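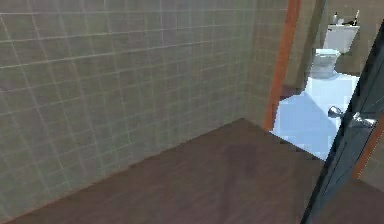 Looking into the bathroom from the next room of the Turnora apartment. Two small items stand on top of the toilet tank.

Finding Lost Things at Home: Tips We Borrowed from a Search Robot

My keys are lost about twice a week. For a long time I was looking for them the way most people do, which means walking quickly through all rooms and lifting the same newspaper three times. Then I joined a small project in Mirnham where we teach a household robot to look for objects, and I started to do it differently.

The robot in our study lives only in the computer. It moves through a simulated apartment, which we call Turnora, and it receives a task such as "find the alarm clock" or "find the book." It has no map of where the things are. It has to decide where to stand, in which direction to look, and when to give up on a room. We compared two ways of doing this, and the difference was large enough that I now use the better one for my keys.

How the test was made

Hae-won Kwak wrote the search program and I prepared the tasks. We gave the robot 188 tasks in total, and every task was done once with each method. The first method we called "sweep." The robot enters a room, goes to the middle, turns a full circle, and goes on to the next room. The second we called "two looks." The robot stops at the door, looks at the whole room, chooses the surfaces where a small thing could be, and looks at each of them from two sides before it leaves.

With the sweep, the robot missed the object in 70 tasks. With two looks, it missed it in 42. Both methods had the same limit on walking distance, so the second one did not win by being allowed to walk more.

We did not test this in real homes, and please keep that in mind. In a simulated apartment there is no mail on the table and no cat. Still, the mistakes which the robot made were very familiar to me.

Tip 1. Stop at the door

Before you enter the room, stand in the doorway for a few seconds and look at all the flat surfaces you can see from there. The top of the toilet tank is a good example. It is high, it is pale, and small things on it are easy to notice from some distance. When you are already inside the bathroom you look at the sink, at the floor, at yourself in the mirror, and the tank is behind your back.

In our test, a look from the doorway was often enough to find the object or to remove half of the room from the list. The robot does not get bored, so it looks at every surface with the same patience. People should make a small rule for themselves. Mine is left to right, and high before low.

If the room is dark and the next one is bright, wait until your eyes are used to it. The robot had trouble with this too. On a very bright floor it did not recognize pale objects well, and Hae-won had to add a second look with a darker exposure. At home you can simply switch on the light where you stand, or close a curtain.

Tip 2. An armrest is a wall

This one surprised us the most. Of all the furniture in the apartment, the armchair caused the most trouble. A chair is a kind of box with one open side. From the front you see into the box, and from the side you see mostly the box. 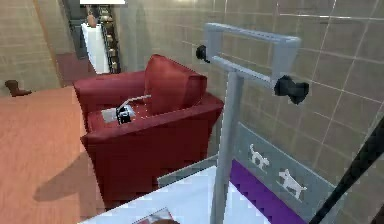 The red armchair from its side. The near armrest covers part of the lower edge of what is on the seat.

When a thing on a seat is half covered, the robot may see its color and its upper part and still give it a wrong name. One time it reported a "cup" and walked away satisfied. I do the same with my glasses case, which from the side looks like any other dark thing.

So, for every chair and sofa, take two looks. The first is from wherever you are. For the second, walk to the open front and look down at the seat. Only after the second look you may say that the chair is finished. If the cushion can be lifted, lift it and put your flat hand into the gap at the back and along both sides. Our robot was not asked to do this part, but I have found coins there, one earring, and the key of a bicycle we sold.

Posts, lamps and high bed ends hide things in the same way, only they are thinner. One step to the left or right is usually enough. You do not need to go around the whole bed.

Tip 3. Look for things next to things

An object that stands alone is easy. Objects in a row are harder, for people and for the program. The eye says "this is the clock" and is content, and then the flat thing beside the clock is not noticed at all. A plate lying flat is a circle, and a plate standing on its edge is almost a line. The same with a phone, a notebook, or a wallet.

Azra Todorova, who checked the recordings of the runs, proposed that the robot should name every object on a surface before it goes away, including the ones it does not need. The name may be vague. "White round thing, standing" is fine. This added some time to each task, and we kept it.

At home I do it aloud, very quietly if my husband is sleeping. Book, clock, something white at the armrest. It feels silly in the first week. It is the tip which has helped me most, and I would give it also to children who cannot find the second shoe. 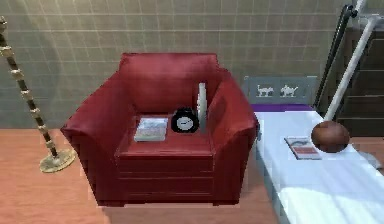
Tip 4. Give the bed its own turn

A bed is the largest flat surface in most homes, and people put everything on it. Search it in two parts. First the top, from the foot end and from one long side. Folds in a white sheet make shadows, and a pale thing can lie beside such a shadow and look like part of it. Pull the sheet flat with one hand if you are not sure.

Then the edges. The narrow gap between a bed and a chair is a popular place for things to fall, and you can see into it only when you stand almost exactly above it. I use the lamp of my phone and hold it low, near the floor, so that every small object throws a long shadow. This also works well for pills, screws, and the small plastic backs of earrings.

Round things need a special remark. A ball, a roll of tape or an orange will go wherever the floor wants. If it was last seen on a bed and it is not there now, begin with the lowest corner of the room.

Tip 5. The side of the door which you forget

Open doors made many of the misses in the sweep method. The robot came in, the door stood open, and what was behind the door did not exist for it. When we looked at the paths afterward, we could see that it had passed very near to the object several times.

An open door also divides what you can see into two parts. Standing on one side you have a good view of one room and only a slice of the other, and it is easy to believe that you have checked both.
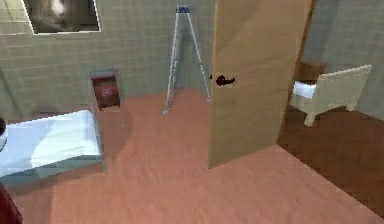 For this reason the two-looks method has a rule that a doorway is always passed with a stop on each side. You stop, look at the room you are leaving, step through, and look at the room you are entering. Then move the door a little and check behind it. Bags on hooks, umbrellas, and anything thin which leans on the wall are found this way.

Thin things with legs, for example a music stand or a drying rack, are good at hiding what is at their feet. Look between the legs from above. And furniture near the head of a bed should be checked on the top and also on the side which faces the wall, if there is a space.

Tip 6. Write down what is finished

The robot keeps a list. Each surface gets a mark when it was seen from two sides, and a marked surface is never searched again in the same task. In all the runs together the list received 898 marks for the armchairs only, which shows how much work a chair can be.

I keep my list on the back of an envelope. Room, surface, two small lines when I have looked twice. The benefit is that I do not return to the kitchen table for the fourth time. Also, when another person comes to help, he can begin where I stopped.

If your list is full and the thing is still missing, it is probably inside something. Now begin with pockets, then bags, then drawers. Do not open drawers earlier. Rhiannon Probert, who shares the office with us, opens all the drawers first and then she has two problems.

For people who have a robot at home

Some readers asked if these tips help also with a cleaning or fetching robot. A few of them do.

Turn the open side of the armchair toward the middle of the room. Leave doors fully open or fully closed, as a half-open door is the most difficult for the machine to plan around. Do not keep white objects on white bedding if you want them to be found. And give the robot a place to stand in each doorway by moving shoes and boots to the side, also the single ones.

What we do next

In February we will repeat the tasks with the lights of the apartment turned lower, and Hae-won wants to let the robot choose by itself when a second look is not needed. I think it will skip the chairs and be sorry for it. We will see.

If you try the envelope list, write to me which room was the worst in your home. In mine it is the hallway, where the coats are, and I have not yet a good tip for coats.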